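Home Products Pricing Newsroom Support Log in

Search the newsroom Go

Filed under: Company News, Product Releases

Brendlow Releases Version 7 of Its Catalog Software for Small Sellers

VENPORT, October – Brendlow today released version 7 of its catalog and inventory software, used by independent shops, craft sellers and small auction houses to list items, track stock and send invoices. The update is available now to all customers on a paid plan and is included in the existing subscription price.

The main change in version 7 is a new batch editor. Sellers can now select up to 1,000 listings at a time and change prices, categories, shipping classes or tax settings in one step. The previous limit was 800, and shipping classes had to be changed one listing at a time.

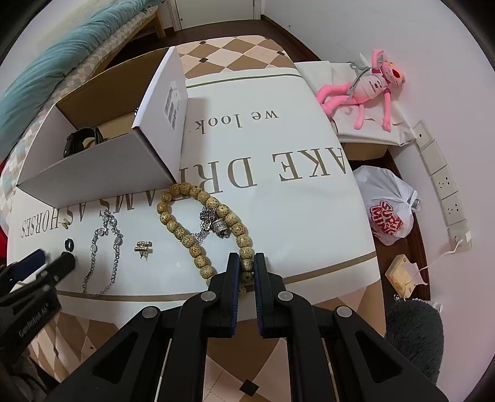 "Shipping classes were the top request on our support desk," said Menaka Kanagaratnam, head of product at Brendlow. "A seller who switched carriers could lose most of a day to it. We rebuilt that part of the editor first and worked outward from there."

Version 7 also adds saved searches, a change log for each listing, and an import tool that reads spreadsheets with columns in any order. Rows with missing fields are held in a separate list and can be corrected without running the import again. Deleted listings now stay in a recovery folder until the account owner clears them.

The release was tested by 626 sellers over the summer. Feedback from that group led to a larger preview pane and a setting that turns off automatic category suggestions.
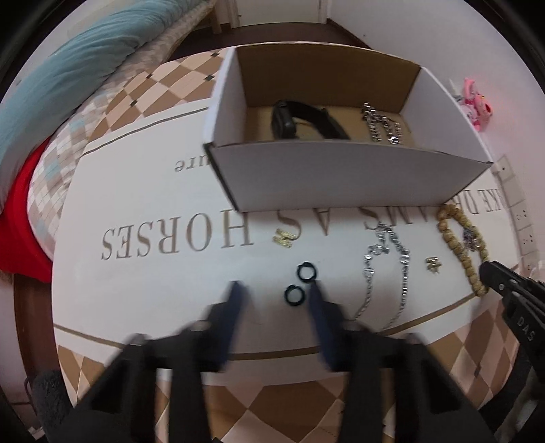

Accounts that use the Tkachuk payment connector will need to sign in to it once after updating. The Duller label printing add-on works with version 7 without changes. Customers on the desktop edition should install the latest maintenance update before moving to the new version.

"Our older listings moved over with their notes and tags in place," said Mitali Sheikh, who runs an online shop and took part in the test. "I did have to set up my invoice template again, and I'd like to see that fixed."

Brendlow said invoice template transfer will be added in a maintenance update.

Setup guides and a full list of changes are posted in the Support section of the Brendlow website. Press questions can be sent through the contact form in the newsroom.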